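Does the score mean anything? Notes on our grasp planner

6 February 2020

I spent most of last week reading logs from Pinance, the grasp planner everybody in our building seems to love, and I came away less impressed than I was in October.

The pitch is simple. You feed it a picture, it proposes a few hundred grasps, a network scores each one between 0 and 1, and the best one goes to the controller. The README has a success number in bold near the top. I've stopped quoting that number to people, and I'd like you to stop too.

The number

The test set has 2585 attempts in it. Fine. But when Ngozi Ezeani went through and grouped them by object, most turned out to be boxes and cans standing alone on a gray table. Clear plastic gets 33 attempts in total. Thirty-three! You could get any result you like out of that by picking a different random seed.

Clear things are where depth goes bad, as anybody who has plotted a point cloud of a water bottle knows. You get a cap, a label if you're lucky, and a hole where the shoulders should be. Pinance fills the hole with a smoothing step before scoring, so the scorer never learns that it was guessing. I asked on the Postau mailing list whether the fill mask could be passed along as an extra channel. The reply was that it "didn't help on the benchmark." See above about the benchmark.

A bottle of tea on a cluttered shelf is a much more useful test. The label gives you something solid to close on, the neck and shoulders are see-through, and there are flowers right behind the cap to confuse the segmentation.

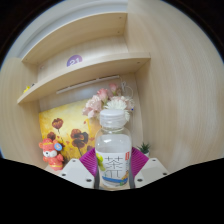 What the score is really scoring

Paraschiva Dumitrescu wrote a small script that takes the top 1000 proposals for one view and shifts each one sideways by a few millimeters, then scores them again. If the score tracked contact quality, it should drop off smoothly as the jaws move away from center. On labeled surfaces it mostly does. On clear surfaces it jumps around, and some grasps that would close on air beat the ones that wouldn't.

She thinks it can be fixed with calibration. I don't. You can't calibrate a number that depends on how a hole got filled in.

What I'm running for now

I turned off the fill, and any proposal with too many missing depth pixels between the jaws gets thrown out before scoring. The planner now returns "no grasp" a lot more often, which the state machine hated until I gave it a retry from a second viewpoint. Planning time went up. The timeout in the Paisan config is 3000 ms and I had to stop pretending we were under it.

I haven't got a success rate for this version and won't post one until the object list is less silly. The patch is on my branch, with Paraschiva's script next to it. The script needs the old config format, so don't update first.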